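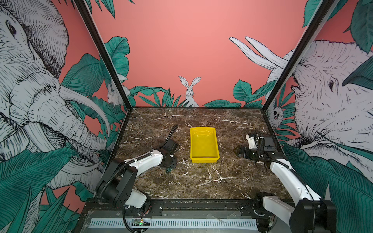
MINUTES / INTERIORS GROUP

Meeting in July, opened at 10:00. Chair: Edivaldo Trindade.

1. Marble table. The dark brown top with white and gold veins stays for the Godoy display. Greltis offers a polish for 395. Agreed.

2. Yellow tray. Some members find the color too strong beside the coral pink and teal panels. Mr. Trindade prefers to keep it. Decision moved to next meeting.

3. Wall panels. The invoice from Skeretti, no. 3544, is approved for payment. The question of a spare panel is still open, and Usby did not yet answer our letter.

4. Other matters. Keys must be returned to room 1314 before the summer break.

Meeting closed at 11:20.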